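Handgreifer-Daten prüfen, bevor man trainiert: unser Ablauf in der Praxis

Von Myroslav Dmytriv, 1/7/21

In unserer Gruppe lernen die Roboter aus Aufnahmen, die ein Mensch mit einem Handgreifer macht. An dem Greifer sitzt eine Kamera mit Fischaugen-Objektiv. Über die Methode selbst gibt es genug Artikel. Was mir am Anfang fehlte, war eine Anleitung für die Arbeit zwischen Aufnahme und Training. Ich schreibe deshalb auf, wie wir es im Projekt Urow machen. Deutsch ist nicht meine Muttersprache, ich bitte um Nachsicht, wenn ein Fachwort ungewöhnlich klingt.

Was man vorher braucht

Man braucht die Videos in voller Auflösung, die Kalibrierung des Objektivs und ein Werkzeug zum Markieren von Abschnitten. Wir benutzen dafür Pilter, ein kleines Programm aus unserer Gruppe. Jedes andere Programm, das Zeitmarken in eine Textdatei schreibt, ist auch geeignet.

Schritt 1: Kalibrierung und Maske

Das Bild von unserem Objektiv ist ein Kreis, der Rest ist schwarz. Legen Sie eine kreisförmige Maske an und speichern Sie diese zusammen mit der Kalibrierung, nicht in einem anderen Ordner. Ich habe einmal zwei Tage verloren, weil die Maske zu einem anderen Objektiv gehörte. Der Rand innerhalb des Kreises hat manchmal Reflexe. Wir machen die Maske darum ein wenig kleiner als den Kreis.

Die Entzerrung machen wir zu diesem Zeitpunkt noch nicht. Beim Durchsehen ist das runde Bild besser, denn man erkennt viel mehr von der Umgebung, auch den Menschen gegenüber und die Decke.

Schritt 2: Abschnitte markieren

Spielen Sie das Video mit doppelter Geschwindigkeit ab und setzen Sie eine Marke, wenn eine Aufgabe beginnt, und eine, wenn sie endet. Unsere letzte Serie im Raum Symonenko ergab 232 Abschnitte. Zu jedem Abschnitt schreiben wir ein Wort für den Gegenstand und ein Wort für die Handlung, mehr nicht. Lange Kommentare liest später keiner.

Schritt 3: Verdeckung und Marker beurteilen

Für diesen Schritt muss man einzelne Bilder anhalten. Wir bewerten zwei Dinge getrennt: wie viel ein naher Gegenstand verdeckt, und ob quadratische Marker lesbar sind.

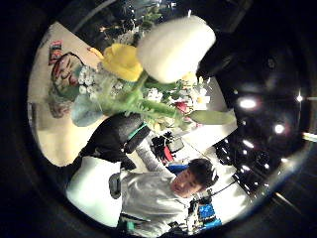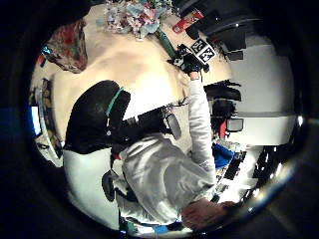
Lesezeit: 4 Minuten

Im ersten Bild ist die weiße Tulpe so nah, dass sie unscharf wird. Solche Bilder bekommen bei uns das Kürzel N für »nah«. Sie werden nicht gelöscht. Die Hand im schwarzen Handschuh, die den Strauß unter den Blüten hält, ist ja zu sehen, und für die Frage, wo man greifen darf, ist gerade diese Stelle wertvoll. Bei einem Blumenstrauß gibt es außerdem keine feste Form, die man als Modell hinterlegen könnte.

Im zweiten Bild kommt es auf den schwarzen Gegenstand mit den Markern an, den die Person über der Tischkante hält. Zwei Marker sind deutlich sichtbar, aber sie stehen schräg. Das Kürzel ist M. Ein schräger Marker wird oft erkannt, seine Lage wird jedoch ungenau berechnet. Prüfen Sie hier immer auch die Nachbarbilder. Wenn die berechnete Lage von einem Bild zum nächsten springt, vergeben wir zusätzlich ein S.

Schritt 4: Die Bahn kontrollieren

Die Bewegung der Kamera rechnen wir mit einem SLAM-Verfahren. Dafür sind feste Dinge im Raum wichtig: Lampen an der Decke, ein Poster, Tischkanten. Schwierig wird es, wenn ein großer, naher Gegenstand sich mit dem Greifer mitbewegt. Das Verfahren glaubt dann, dass die Kamera stillsteht. Zeichnen Sie die Bahn als Kurve und vergleichen Sie sie mit dem Video. Fehlt die Bahn bei mehr als 8 Bildern hintereinander, wird der Abschnitt geteilt. Diese Zahl haben wir durch Probieren gefunden, bei einer anderen Bildrate muss man sie anpassen.

Schritt 5: Aufteilen und trainieren

Teilen Sie nach Aufnahmetag und Raum, niemals nach einzelnen Bildern. Sonst liegen fast gleiche Bilder im Trainings- und im Testteil, und das Ergebnis sieht viel zu gut aus. Diesen Fehler hatten wir im Dezember selbst in einem internen Bericht.

Unser Lauf mit den Abschnitten N war nach ungefähr 700 Epochen stabil. Ohne diese Abschnitte lernte das Modell schneller, es griff aber bei weichen Gegenständen häufiger daneben. Bei S war es umgekehrt, ohne sie wurde alles besser. Wir lassen S jetzt immer weg und N immer drin. Für M habe ich noch keine klare Antwort, der Vergleich läuft auf unserem Rechner Flesetti und ich werde die Kurven auf dieser Seite nachtragen.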